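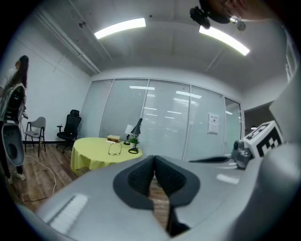
Two Translators, One Novella: Report on a Semester Project

Marcus Iwasaki and Clyde Benavides
Literary Translation Workshop, final report

1. What we set out to do

Our plan was to translate the same Spanish novella separately, without speaking to each other about it, and then compare. The book was Mercado, which is short, out of print, and full of people arguing about fish. We picked it because it was short.

The English drafts were titled Dredport (Clyde's) and Rokwood (Marcus's), after the names we each gave the unnamed harbor town. The author left the town unnamed on purpose. Our instructor wrote "why?" in the margin of both drafts, in the same green ink, and we have kept the titles mostly out of stubbornness.

2. Method

We each had 11 weeks. The rules were no shared glossary, no looking at the other person's pages, and a translation diary with an entry for every working session. Marcus kept his diary. Clyde kept a list of words he was angry at, which we have agreed to treat as a diary.

We then lined up the drafts sentence by sentence in a spreadsheet of 1,764 rows. Lining them up took longer than translating the last two chapters. Clyde likes to break a long sentence into four, and Marcus likes to join whatever he finds lying near each other, so a good many rows had to be merged by hand on a Saturday we would both like back.

3. What we found

Only 5 rows matched word for word. Three of those were "Yes." and one was "No." The fifth was "The boat was late," and we are proud of it.

The largest differences were in the insults. The fishwives in chapter two have a rich vocabulary, and Marcus translated it as if his grandmother would be reading. His grandmother did read it and found it dull. Clyde went the other way and had to take several things back out before the class reading.

We also disagreed about "usted." Marcus showed formality with "sir" and "ma'am," and everyone came out sounding like they were in a Western. Clyde dropped it altogether, so a proposal of marriage in chapter four now reads like two people splitting a cab.

4. The reading

We read 400 words from each version to the Stestero reading group and asked which they preferred. They preferred the Spanish.

5. Next time

We would agree on tenses before starting. We would also choose a book with fewer kinds of fish, or find out earlier which of them have names in English.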